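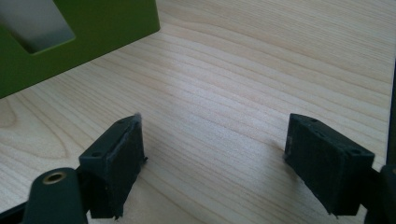
The open gripper beside a green piece with a rectangular cutout, on the bench top.

Progress report to the Lokow fund, June
Handling trial at Flurnanero
Prepared by Ratree Jaidee, workshop lead

We're seven weeks into using the gripper cell at the finishing bench, and I'm very pleased to report that it has become part of the working day (the Wednesday crew now ask for it first!). It handled 1,365 pieces over the period, and 67 of those needed a person to step in, mostly where a piece had been set down at an odd angle.

What has changed for staff

The repetitive picking and turning used to fall to whoever was on the early shift. Martim Carrilho has reworked the roster so that each person does a half day with the cell and a half day on checking and repairs. Two people who had asked to come off the bench with sore wrists are back on it, and they've been generous with advice about where the programme of moves feels clumsy. Their suggestion to approach from the near side of the piece is in use now and we like it a lot.

Nobody's hours have been cut. Pay grades for the checking work are still being settled with Zirker, who handle our payroll, and I'd hoped to have that done by now.

Wear and upkeep

The finger pads are fuzzy and a little ragged along the bottom edges. We've ordered replacements and added a pad check to the 7 a.m. start-up. Dust on the pads also needs watching.

Next period

Training for the afternoon crew, led by Martim, then a run of more than 200 pieces from the Lương order with bench staff setting the pace. We'd also like to move the stop button closer to the seated position, and the cost fits within the current budget.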